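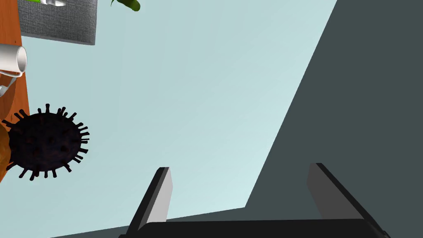
有位读者在上一篇底下留言，大意是夹爪还没装到真臂上就先泡在仿真里，纯属给自己找借口不动手，打印件一层一层长出来才叫进度，屏幕里抓一万次杯子，回到桌子上照样抓空。

我看完笑了半天，因为后半句我完全同意！前半句嘛，得容我狡辩一下，正好这篇也拖了很久，就从这儿写起吧。

先交代一下背景，给新来的朋友。我在家里折腾一条桌面机械臂，从三月开始的，地点一半在自家书房，一半在 Prenidness（我们那边的共享工坊，按月交钱，里面有打印机、台钻，还有一台永远在排队的激光切割机）。项目代号叫 Prendham，没有任何含义，建文件夹的时候随手敲的，后来改名太麻烦，脚本里到处都是这个路径，就这么叫下去了。目标也不宏伟：能把桌上的东西一件件认出来，夹起来，放到另一边，别把我的杯子摔了。

三月份那会儿我也是“先动手派”。画图、切片、打印，周末往工坊跑，回来一身机油味，特别有成就感。第一版夹爪是抄网上的四连杆结构，手指走圆弧，张开很帅，一合拢指尖就往前窜。夹方块没问题，夹杯子就是灾难，手指一收，杯子被往外推出去一截，然后两根手指在空气里亲切握手。我当时的解决办法是让臂多往前伸一点，提前量写死在代码里，夹杯子一个数，夹盒子一个数，夹橘子又是一个数。写着写着自己都觉得不像话。

所以第二版改成了平行夹爪：下面一根宽宽扁扁的底座横梁，里面藏着滑轨和齿条，上面两根手指，外边是黑的，内侧贴一片浅灰的软垫。行程够大，张到底的时候中间能空出很宽一块地方。配色没什么讲究，外壳用了剩下的黑料，垫子画成浅灰纯粹是为了调试的时候看得清哪面是接触面，黑对黑真的会看瞎。

然后就是仿真了。为什么要进仿真？直接原因特别没出息：舵机没货。我用的是 Trultiva 的总线舵机，从第一版就用，接口、支架、驱动全是照着它画的，换别家等于重来。下单以后页面上写着备货中，一备就是12天。手上有图纸，没舵机，打印件摆在窗台上晒太阳，那我总得干点什么吧，就把整套模型导进了仿真器。

本来只想看看手指会不会打架，结果一进去就出不来了（懂的都懂）。

先说导模型。CAD 里导出来的网格细得吓人，螺丝孔的倒角都在，仿真器一加载就开始喘。碰撞体必须另外做一套，能用方盒子就用方盒子，手指做成斜着的薄板，底座做成一个扁条。我头一回偷懒，直接拿原网格算凸包，好嘛，凸包把手指那点弯度全给填平了，画面上看手指离杯子还远着呢，物理引擎那边已经撞上了，杯子凭空弹飞。我盯着看了好久，以为是摩擦系数的锅，把摩擦调来调去调了一晚上。后来打开碰撞体显示，当场想把键盘吃了。

顺便记一笔给将来的自己：**任何莫名其妙的弹飞，先开碰撞体显示，再去动参数。** 这条我写在便利贴上贴显示器边框了，贴完第三天它掉了，掉进桌子缝里，至今没捞出来。

再说坐标系。相机装在腕部，跟着手走，从手背后面往指尖的方向看。听起来很简单对吧？CAD 里我习惯 Z 朝上，仿真器里相机默认朝另一个方向，描述文件里的旋转又是按固定轴顺序算的，三样凑一起，我的画面就歪了。桌子不在下面，竖着贴在左边；杯子横在那儿，大片地方全是灰蓝灰蓝的平面，墙还是天花板我自己都得想一想。手指倒是老老实实从下面伸上来，这说明相机跟手之间的关系基本对，问题出在更上游。

我一开始的反应是去改相机的旋转，改完画面正了，高兴了五分钟，然后发现手一动，画面又往别的方向歪。典型的拿错误补错误。正确的查法应该从底座往上一节一节查：先把所有关节归零，看每一节的坐标轴朝哪儿，跟图纸对，对上了再走下一节。我查到手腕那节发现图纸上的零位跟描述文件里的零位不是一回事，图纸上手腕零位是伸直的，描述文件里我不知道哪天半夜给它加了个偏转，大概是为了让模型摆得好看点截图用。为了截图！我现在很想给那天半夜的自己写封信。

不过歪有歪的好处。画面歪着的时候我的识别程序居然还能工作，杯子照认，只是算出来的抓取方向全是胡说八道。这让我意识到之前的测试画面太端正了，桌子永远平平的在下边，东西永远端端正正站着，程序里有些地方偷偷默认了“上就是上”。真臂上哪有这么规矩，手腕一转什么角度都有。于是我把这个歪角度留了下来，存成一个固定的测试姿态，每次改完代码都跑一遍。

场景里的道具也有人问过。桌子是木纹的，杯子是白的，这两样照着我书房的来，方便以后对照。旁边那个浑身是刺的深色球是素材库里翻到的，我一看就舍不得删了，太适合折磨夹爪了！你想，平行夹爪最喜欢两个平行的面，它偏不给你，浑身都是刺，每根刺尖上还有个小疙瘩，手指从哪边合过来碰到的都是几个点。仿真里夹它，要么滑掉，要么卡住两根刺之间拎起来转圈，跟甩链球似的。我拿它试了各种垫子参数，软一点能陷进去咬住，再软就没劲了，夹起来晃晃悠悠。

最后定下来的垫子厚度是5毫米，真件用的是 TPU，镂空填充。这个数是先在仿真里扫了一遍，再拿去打印的，打印出来捏着手感也对。你看，留言那位朋友，屏幕里抓来抓去也抓出点东西了吧（得意）。

当然丢脸的也得写。仿真里摩擦系数我给得太大方，杯子夹得稳如泰山，速度提到多快都不掉。舵机到货以后装上真夹爪，第一次夹我那只白瓷杯，手指合上去，提，杯子慢慢、慢慢地往下滑，像坐电梯一样，滑到底，咚。离桌面很近所以没碎，但那一声我心脏都停了。那天之后杯子换成了露营用的搪瓷杯，瓷杯退役，现在放笔。

滑的原因找下来有好几个，混在一起。瓷面比我想的滑得多，这是一个。舵机到位以后会自己把力矩降下来保护电机，这又是一个，仿真里我压根没建这一条，虚拟电机永远力气满满，从来不累。还有手指本身，打印件受力会往外掰，中间合得好好的，指尖悄悄张开一条缝，垫子只有下半截贴着杯壁。这个在仿真里更看不到了，刚体嘛，刚得很。

手指掰开的问题我改了两轮。头一轮加厚，从侧面看胖了一圈，结果相机画面里手指把杯子挡掉好大一块，识别那边开始闹脾气。第二轮把厚度减回去，在背面加了一条筋，从根部一直拉到靠近指尖的地方，打印方向也换了，原来是躺着打，层纹正好顺着最容易裂的方向，现在侧过来打，支撑多一点，拆得手疼，但是结实。壁数也加了。换完以后再夹搪瓷杯，指尖那条缝肉眼看不出来了。

力矩的事折中处理：到位以后不让它立刻松劲，隔一小会儿补一下。Trultiva 的手册里关于保护逻辑那一节写得很含糊，我是拿串口一条一条读寄存器读出来的，读的时候工坊的人在旁边切木板，耳朵里全是嗡嗡声，数字看串行了好几次。这部分代码等我整理一下再放出来，现在里面的注释全是骂人的话，不太好意思给人看。

再说滑轨。上一篇有人问我为什么不买现成的直线导轨，买了呀，装了，太重了！底座横梁里放一根钢导轨，手腕那颗舵机抬起来就开始哼哼，抬久了烫手。后来换成打印的燕尾槽加一点点干性润滑，顺滑程度差一截，重量下来好多。间隙反反复复打了很多块测试片，紧的推不动，松的晃，最后发现跟我换了一卷料有关系，同样的图纸，这卷料打出来就是胀一点。测试片现在装了一饭盒，舍不得扔，总觉得哪天用得上。

线束也烦。夹爪开合本身只要一根总线，但是腕部相机的线又粗又硬，手腕转到头的时候会把自己别住，仿真里当然没有线这种东西，虚拟的手想怎么转怎么转，潇洒极了。真臂上我给手腕加了软限位，转角收窄了一截，回头又把同样的限位写回仿真里，不然规划出来的路径老是走那个真臂去不了的姿态。这种“真的那边改了，假的那边要跟着改”的事情越来越多，我干脆把尺寸和限位统一放进一个配置文件，两边都读它。早该这么干了，早干能省我好几个晚上。

五月六月比较忙，断断续续的，Annan 那边的同好会约过一次线上交流，我把夹刺球的录屏放给大家看，反响比我讲了半天的配置文件热烈多了……有人提议真打一个刺球出来试。我回去就打了，支撑拆到怀疑人生，刺断了一地，剩下的那些扎手。真刺球夹起来比仿真里容易，刺尖会稍微弯一点，垫子也会陷，两边一让，咬得挺牢。仿真里刺是硬的，垫子是用接触参数糊弄出来的，糊弄得还不够像。所以你看，误差也会往好的方向跑，可惜我没办法指望它。

写到这里是2026年8月2日的晚上，外面热得要命，打印机开着，书房像蒸笼。今晚的状态是这样的：昨天在真臂上把杯子、盒子和一块毛毡垫子混着摆，跑了16次，掉了2次，掉的都是毛毡。软的、扁的、贴着桌面的，手指根本插不到底下去，只能从上面捏起来一撮，捏得不深就滑。盒子没掉过，搪瓷杯也没掉过，我已经很满足了。

毛毡怎么办，现在有几个想法。一个是指尖加一小片薄的“指甲”，弹簧钢片或者直接打印一个斜口，贴着桌面铲进去。仿真里铲布料我试了试，布料解算慢得像幻灯片，而且布会穿过手指，干脆放弃，这个直接上真的。另一个是让手先往下压，把布推出一个褶，再捏那个褶，我自己用手捡桌布就是这么干的，你可以现在试试，真的会先推一下！压多少力是个问题，桌子是木头的，表面那层漆已经被我刮出一道了，老实说有点心疼，拿绿植挡着。

识别那边也有欠账。白杯子放在浅色背景前面，边缘老是糊，尤其是把手，程序时有时无地看见它。仿真里光线太均匀了，一大片平平的颜色，什么纹理都没有，训练的时候它学得轻轻松松，到了书房里台灯一开，杯子上一道反光，它就以为是两个东西。我打算把背景做得脏一点，墙上加点纹理，灯也随机换位置，颜色也随机换。这一块改起来不难，就是跑起来费时间，我这台电脑一跑就全屋都听得见风扇。

回到开头那条留言。我也认真想了想，自己是不是有点躲在屏幕里。有一阵是的，特别是垫子参数扫到后面，差别小得没意义了，我还在那儿扫，图画得花花绿绿的，看着特别像在干正事。舵机的盒子到了以后还在玄关放了两晚才拆，这个我认。所以现在给自己定的规矩是，仿真里改一处，当周就得在真臂上验一次，没验之前不许开新的参数。到目前为止执行得还行，上周破了一次例，工坊停电，怪不到我头上。

下一步先做指甲。图已经画好了，斜口的角度我拿不准，准备多切几个角度一起打，打完拎去 Prenidness 用那边的砂带机修边，家里手磨实在磨不平。如果有谁用平行夹爪捡过布、纸、塑料袋这类软塌塌的东西，求经验！指尖形状、垫子材料、先推还是先铲，什么都行，失败的也想听。

对了，配置文件的格式有好几位问，我先把字段清单整理出来，下篇贴。打印机刚才响了一声，应该是好了，我去看看有没有翘边。

联系我：请用页面底部的留言表单 | © 2026 Prendham 折腾笔记，转载请注明出处 | 返回顶部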